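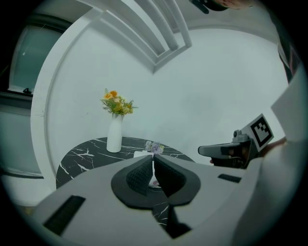

Fake flowers and a fancy table: the after-Christmas gallery

2018-01-05

Happy New Year, everyone! The tree went out, the living room looked bald, and I decided I couldn't face it like that until spring. So I spent my Christmas money (well, almost 40 pounds of it) on artificial flowers and had a lovely long afternoon fiddling with them. I know some of you are sniffy about fakes. I was too, until I moved somewhere with north-facing windows and killed every living thing I brought home.

A few notes, for those who always ask where things come from.

The vase
Tall, white, ceramic, with a narrow neck. I've wanted one this shape for years. My old glass one had a mouth like a bucket and the stems all slumped to the sides, so you needed half a shop's worth to fill it. With a narrow neck they stand up by themselves and you can be quite mean with the greenery. It came from Elteto, down by the station in Clavton, and I carried it home on the bus on my lap.

The orange ones
My favourites! They went in last and they sit right up at the top. Zdislava Charvát told me to put the strongest colour highest and let everything else calm down underneath, and she has been doing flowers for weddings since before I could tie my shoes, so I did as I was told. I had them lower to begin with and they just vanished.

The pale ones
Yellow and cream, in clusters. These are the fillers, I suppose, but I think they're what stops the orange looking like a traffic cone. The cream ones were on the reduced shelf in December and I wish I'd bought the lot.

The green bits
Leafy sprigs, fanned out to both sides. Bend them before they go in the vase, a bit at a time, with your thumb. Straight out of the packet they all point the same way and look like a feather duster.

The table
Round, with a black marble-patterned top and white veins running through it. Tanko Bassey was selling it for 30 pounds and threw in the delivery, bless him. I was worried black would be gloomy, but the white vase looks twice as smart on it as it did on my pine one. It does show every speck of dust, mind you. I keep a cloth in the drawer now and go over it while the kettle boils.

Where the vase stands
A little off to one side suits me. I tried it dead centre and felt as if I was waiting for a hotel receptionist.

Next up is the shelf in the hall, which still has tinsel on it. If anybody knows where to find decent fake eucalyptus that doesn't smell of plastic, do leave me a comment, I've tried 2 shops already and come home with candles both times.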